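Filley Cell: Maintenance and Set-up Report
Prepared for the Ekance program office
Reporting date: Wednesday, May 27, 2020

1. Status

The Filley cell is running and available for scheduled work. The hand was returned to service after a finger joint rebuild, the wrist camera was recalibrated and the table height was reset. Two items are carried over from the last report: the forearm cable replacement and the spare thumb assembly. Neither stops the cell from running. Spending on parts is within the approved amount.

2. Hand

The hand had logged 883 hours when it was taken down. The reason for the stop was play in the middle joint of the index finger, first noticed as a drift in the closed position between the morning check and the afternoon check. On opening the joint we found wear on the pin and on one side of the bushing. The pivot caps were sound and were refitted.

Pins and bushings were replaced in all the fingers, including those that measured within limits. The hand has to come off the wrist for this job, and most of the labour is in removal and realignment. Doing one finger at a time would have meant repeating the zeroing procedure each time. The thumb was inspected only. It shows light wear and will be rebuilt when the spare assembly arrives from Petach.

The service interval has been changed. The hand will now be opened for inspection after every 2000 grasp cycles during the first month following a rebuild, then at the interval in the supplier's manual. Fasteners on the back of the hand are marked with paint so that a loose screw can be found without a wrench.

3. Forearm and cabling

The forearm covers were removed, cleaned and refitted. Dust had collected between the plates on the underside, where the vacuum nozzle does not reach with the covers in place. The cable run inside the forearm was checked for chafing. One signal cable has a flattened section near the elbow clamp. It passes the continuity test through the full range of motion, but it will be replaced at the next planned stop. The replacement is on order from Havlíček, with delivery quoted at seven weeks.

Cabling outside the arm remains a weak point. The floor runs beside the table have been added to as equipment was connected and are not in a fixed channel. A covered channel has been priced and is included in the request in section 6.

4. Wrist camera and table

The camera bracket was loosened to remove the hand, so the camera was recalibrated against the target plate before any grasping was attempted. The first calibration was rejected. The target plate had been set on a fold in the protective film, and the error was plainly too large at one corner. The film was taken off and the second calibration was accepted.

Table height was found to be 3 mm below the value in the set-up sheet. The levelling feet were adjusted and locked. The stored table plane was then updated, along with the lower travel limit for the fingertips. Operators should not adjust the feet without repeating this step.

Grasp checks after the rebuild use orange plastic bottles on the green table surface, laid on their sides. A bottle on its side can roll when touched by one finger before the others, which makes unequal closing times easy to find.

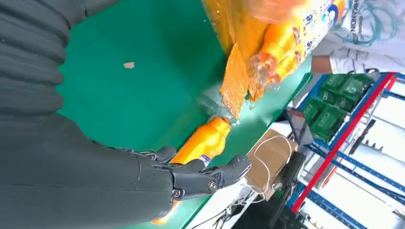 Figure 1. Wrist camera view, hand closing around a bottle on its side. Packaged stock at top right of the table.

Closing times are now matched across the fingers. A small correction was needed on the index finger, where the new pin is stiffer than the worn one. This is expected to ease with use, and the correction will be reviewed at the first inspection.

Glare was also looked at. Clear film on packaged items gives bright highlights in the wrist view, and the table surface has a slight gloss of its own. Exposure was reduced by one step. Detail on the bottle labels is still adequate for our purposes, and no change to the lighting is proposed.

5. Daily checks

The daily sheet has been shortened to one page. In order:

Emergency stop and enable switch
Hand open and close, unloaded
Fingertip pads for cuts and dirt
Paint marks on fasteners
Camera lens wiped, target plate check
Table clear of scraps before the first run

The last line was added after a scrap of packing material was picked up on a fingertip pad and caused a false contact reading.

6. Next period

Planned work is the forearm cable, the thumb rebuild and the floor channel. We request approval to move the unspent training allowance to parts, which would cover the channel and one spare set of finger pins and bushings. A full calibration record will be submitted with the September report.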